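Notebook, January, started 9:20

Back on the old towers this morning, coffee first, then the big one off the top of the stack. I want the whole lot stripped and sorted before the shelf goes over to the Cotoler spares, and at the pace I'm going that means no more sitting down to admire the wiring (I always do, I can't help it).

Notes to self before I forget. Side panel goes behind the door, screws in the blue lid, NOT in the coffee mug again. Wrist strap on before reaching in. Press the power button a couple of times after the cord is out. And lay the tower flat! Last time I worked on one standing up I lost a screw under the board and spent half the morning shaking the thing like a piggy bank.

This one's a Dell, and I do like how they put these together. The bits you're meant to grab are blue, so there's a tab by the power supply and latches over by the drives, and you can more or less find your way around without the manual. Memory is in a row under the CPU socket area, drives in their own metal cage with a fat bunch of yellow, black and red wires running alongside. I'd like to save that bunch in one piece if the connectors are good. 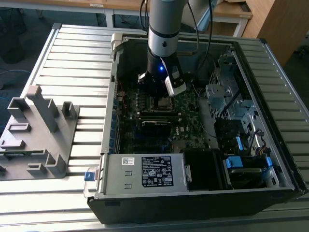

Tülin Kaplan says to leave the wiring alone until the drives are out, and to write the bay number on each drive with a paint marker before it goes anywhere near the box, as the last batch came to her all jumbled and she had to plug in every one to find out what was on it. Fair enough. Paint marker is now in my apron pocket.

So the order for this one, and I'll try it on the next few too: drives, memory, cards, power supply, then the board last. I had been doing the power supply first to get the weight out, but then the leads flop all over the place and I end up fighting them - much nicer to leave it where it is and unplug as I go.

Money side, just for my own interest: the Stala bins were 31 for the set and they're already worth it. Memory in the small one, cards in the long one, odd brackets in whatever is left.

Still to do: more antistatic bags (we're down to the crumpled ones), ask if the Avcı order can include thermal paste, find the good Phillips with the long shaft. Somebody has it. I suspect the drawer by the sink.

Stopping for lunch, drives next.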